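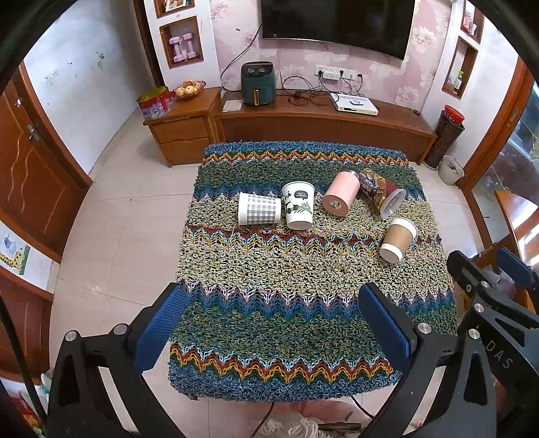 Last week we ended on sightlines, so let's pick up with zones, meaning how a player knows they've left one part of a map and walked into another. My favorite trick is still the cheapest one: change the ground. Sand to grass, grass to gravel, and people slow down without being told to (watch your playtesters, they really do!). Think of that knitted table cover as a top-down map. You've got blue at the far edge, then a zigzag strip, then dark green, another zigzag, then a pale beige-green, and you could say "meet me in the green" to a teammate and they'd have a fair shot at finding you. The zigzags work as borders, too. Try squinting at your own map this way before you send it to me.

Zones, the short version

Every zone should have a name that players would say out loud. If your squad is calling it "the bit past the other bit," the zone isn't finished. In Clerinier, the island map we've been picking apart all term, the harbor and the quarry pass this test and the farmland mostly doesn't. I walked it again over the break and got lost twice between the two barns.

Deolinda Marinho's early draft of Clerinier had 17 named zones on it. Far too many for a map that small! Players in the October test used maybe half the names and made up their own for the rest, and several of the made-up ones went into the final build.

Loot placement

Okay, on to the part you all want to argue about. The Reveck build I handed out has 196 spawn points, and a match can put up to 1,456 items on the ground. Those two numbers pull against each other, so open the spreadsheet and look at how many items land on a single point in the warehouse. Then look at the hills. Who would ever go to the hills?

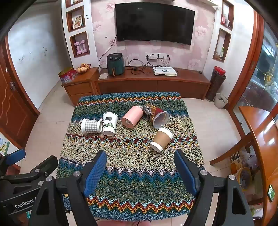 Clumps and gaps matter more to a player than totals, and new designers nearly always spread things out too evenly. You want a few tight piles, some lonely pieces, and stretches with nothing at all. Look at the cups lying on the cloth: the gingham one and the leafy one are touching, so your eye takes them as one stop, while the brown one with the white lid asks for a separate trip. They're all over toward the far half as well, so a player coming in from the near side has open ground to cross first. That crossing is where your fights happen. Dundonville gets this right around the rail yard, and I'd like you to play it at least 2 times before we talk about it.

A question I get every term is whether rare items should sit in the open. Sometimes, sure. Put one in the open and you've made a dare, put it in a cellar and you've made a chore. Meireles does a bit of both on the same street, and I think the cellar is the weaker half, but I've had students fight me on that and make a good case.

For next time

Draw your map on paper with three to five zones, no labels. Swap with the person next to you and have them name each zone. Then mark your loot in pencil (pencil, please, you'll be moving it) and bring both sheets to class.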